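A morning at the Perell spice mill open day

We had been meaning to go to Ilton for years. It is one of those towns you drive past on the way to the coast, with the big grain silo and the sign about the lavender, and every time my sister says we should stop and every time we are already running late. So when I saw a notice at the library that Perell, the spice mill on the river side of town, was opening its doors for one morning in March, I rang her straight away and told her to put petrol in the car.

We got there a bit before nine, which was lucky, as the car park holds hardly anything and people were already leaving their cars along the verge. There was a table with name stickers and a very welcome urn of tea, and they sorted us into groups by the colour of our stickers. We were green. Green went first to the raw store, a long cool shed where the sacks come in, and I could have turned around and gone home happy after that. The smell! You walk in through a plastic strip curtain and it is cumin first, very strong, and then as you go along the aisle it changes to something sweeter (cassia bark, we were told), and right down the end there is black pepper and everybody sneezes.

Our guide was Yoshinori Miyazaki, the head blender, a quiet man until you asked him about turmeric. He has been at the mill long enough to remember when the whole of the grinding was done on one machine and they had to strip it down and scrub it between the chilli and the cinnamon. There are separate lines now, and he was plainly very fond of the old one, a stone mill made by a firm called Chiriac, painted dark green and still used for mustard seed. It was running when we came through. I had expected a racket but it was more of a low grumble, and you could feel it in the soles of your shoes.

A few things I wrote on the back of my map, for those who like this sort of detail. The mill puts through 3,000 kilos in an ordinary week and a fair bit more before Christmas. There are 68 blends on the books, though some of those are only made when a particular customer asks. Heat is the great enemy in grinding – if the stones run too fast the powder warms up and the flavour goes off into the air, lovely for the people in the room and no good for anybody's dinner. And turmeric gets into everything. Yoshinori showed us the cuff of his lab coat, which he says has been through the wash more times than he can count and is still yellow.

After the grinding room we were taken upstairs, where it is carpeted and much warmer, and had a good long talk about keeping spices at home. I am afraid I came out of this badly. I have always kept mine on a shelf over the stove, which turns out to be just about the worst place in the house, what with the steam and the heat. Ground spices want a dark cupboard, a tight lid and a date written on the bottom of the jar. Don't shake them straight over a steaming pot, either, as the damp gets up into the holes and then into the powder. Use a dry spoon, or shake a little into your palm first. 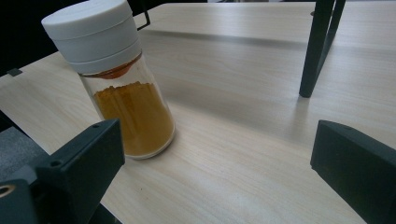
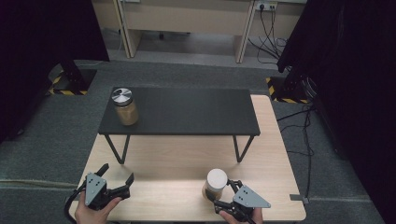 Jars at Perell: golden-orange powder under a white cap, and a tan one with a silver screw lid.

Someone in our group asked whether lumps mean a spice has gone off. Yoshinori's answer was that a few soft lumps will break up with a fork and are nothing to fret over, but that if it smells of cardboard you should put it on the compost and buy a smaller jar next time. My sister gave me a look at that point. There is a packet of ground coriander in my pantry that came with me from the old house.

Then came the tasting, with little dishes of warm rice, plain yoghurt and a choice of blends to stir through. My favourite was the one they call Fustley, which has fennel and dried orange peel in it and is meant for roast pumpkin, although I could eat it on toast. My sister liked a smoky one that made my eyes water. A small boy in the yellow group tried every single dish and went back for seconds of the hottest, to great applause from the rest of us.

The shop was crowded by then and the queue went out past the loading dock, but it moved along, and the woman on the till was cheerful about it all. I bought 300 grams of the Fustley, far too much after everything I had just been taught about small jars, so the neighbours will be getting some. There were also whole nutmegs, sold loose from a drawer, and a very good map of the spice ports that I now wish I had picked up.

If you go, wear closed shoes, as they won't let you onto the grinding floor in sandals, and leave your good white shirt at home. The stairs up to the tasting room are steep, but there is a goods lift and they were happy to take people up in it. We had lunch afterwards at the bakery opposite the Ilton post office, where the pies are excellent, and drove home with the windows down because the whole car smelled of fennel.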